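Jiahui Yan
June 2, 2025

1/ Short thread on drying times for water-based varnish, as the tin and the real world rarely agree. Notes are from refinishing shelves in the Gornari flat.

2/ "Touch dry" only means the surface has skinned over. The film below is still soft and will mark under a cup or a book.

3/ Two thin coats beat one thick one. A thick coat traps water, stays cloudy and can take up to 83 hours before it stops denting under a fingernail.

4/ Humidity matters more than heat. A cool room with moving air dries faster than a warm shut one – open a window before you reach for a heater.

5/ Sand lightly between coats. If the dust clogs the paper and rolls into crumbs, the coat is too fresh. Stop and wait.

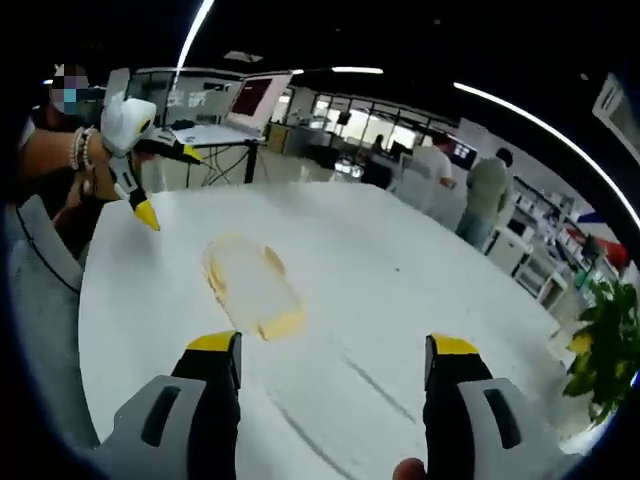

White round table, pale yellow piece on top.

6/ Lihua Liao asked about wax over varnish. Fine, but leave it until January if you varnish at Christmas. Full cure is measured in weeks.

7/ Next thread: brushes, and how to clean them.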